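Nous utilisons des cookies pour mesurer l'audience du forum. En poursuivant votre visite, vous acceptez leur dépôt. Accepter – Paramétrer – Refuser

Portemanteau sur pied en bois : quelqu'un en est vraiment content ?

zeretitz
Bonjour à tous. On cherche à remplacer les patères de l'entrée (le mur s'effrite, les chevilles ne tiennent plus). Ma moitié veut un portemanteau sur pied en bois, le modèle classique avec les bras inclinés en haut. Moi j'ai de gros doutes. J'en ai connu un chez mes parents, il penchait dès qu'on y mettait un manteau d'hiver. Vos retours ? Et pas ceux des vendeurs, merci, je les ai déjà lus.

mirabelle_54
On en a un depuis des années, aucun souci. Il faut répartir, c'est tout.

zeretitz
« Il faut répartir », c'est ce qu'on dit de tous les meubles mal conçus. Chez moi les gens rentrent, accrochent au premier bras venu et filent à la cuisine. Personne ne va calculer où va son sac.

Skitora
Je suis assez d'accord avec zeretitz. Le problème, c'est rarement les manteaux, c'est les sacs. Un sac avec une bandoulière longue pend loin du pied, il se balance et il finit par faire tourner l'ensemble. Le Zoltov que j'avais acheté était annoncé « stable jusqu'à 10 kg ». Dix kilos répartis comment ? Sur quel sol ? La notice n'en disait rien. Je l'ai revendu.

baxter_du_38
Je ne suis pas convaincu par votre procès. Un sac souple en tissu, à moitié vide, ça ne pèse rien. Ce qui compte, c'est la largeur de la sangle : une lanière fine glisse au bout du bras, une sangle large se pose et ne bouge plus. Je vous mets une photo avec un sac de ce genre.

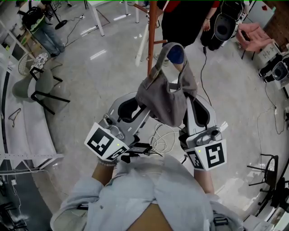 Sac gris en tissu, sangle large, sur un portemanteau en bois brun-rouge.

baxter_du_38
Le pied est sur un sol lisse et brillant, en plus, donc pas le cas le plus facile.

Skitora
Ta photo montre une sangle passée sur le bois et le sac serré entre deux pinces. Forcément que rien ne tire ! Remets-nous ça sac lâché, avec un ordinateur dedans, et on en reparle. Et on ne voit pas si le socle est lesté.

baxter_du_38
Pour le socle, d'accord. Je parlais de la sangle.

mirabelle_54
Il y a aussi quelque chose de bleu foncé dans la boucle de la sangle. Chez moi c'est pareil, on superpose, et ensuite pour récupérer ce qui est dessous il faut tout décrocher. Ça, je veux bien l'admettre, c'est pénible tous les matins.

zeretitz
Voilà. On en arrive au vrai sujet. À l'usage, un portemanteau sur pied devient un tas vertical. Et la couleur brun-rouge, désolé, ça me rappelle la salle d'attente du dentiste.

Skitora
Question prix, j'ai vu de tout. Le haut de gamme à 572 euros, avec le même nombre de bras que celui de la grande surface. Pour du bois tourné et un socle lesté, il faudra m'expliquer.

mirabelle_54
Le socle lesté, justement, ça change tout. Le mien pèse nearly – pardon, correcteur en anglais – presque 9 kg à vide. Il n'a jamais bougé, même avec les cartables.

zeretitz
Jamais ? Avec des enfants qui tirent dessus sans décrocher ? Permets-moi d'en douter.

mirabelle_54
Tu peux douter. Viens tirer dessus si tu veux.

baxter_du_38
Deux choses à vérifier en magasin : que les bras remontent assez pour retenir une sangle, et que le mât ne joue pas dans le socle quand on le secoue. Pour le reste, mets les sacs lourds par terre ou sur un banc.

zeretitz
Donc un portemanteau et un banc en plus, dans une entrée où on passe à peine de profil. Je vais redemander un devis pour le mur. Je garde quand même l'idée du socle lesté, si le maçon m'annonce 2000 euros.

Commentaires des lecteurs (3)

lulu.b
Merci pour la remarque sur les sangles fines, je me demandais pourquoi mon sac tombait toujours du même bras.

patine_et_cire
Vous oubliez les patins en feutre. Sur un carrelage brillant, le mien glissait encore plus avec. Retirés au bout d'un mois.

Anonyme
Tout ça pour accrocher un sac. Une chaise fait très bien l'affaire.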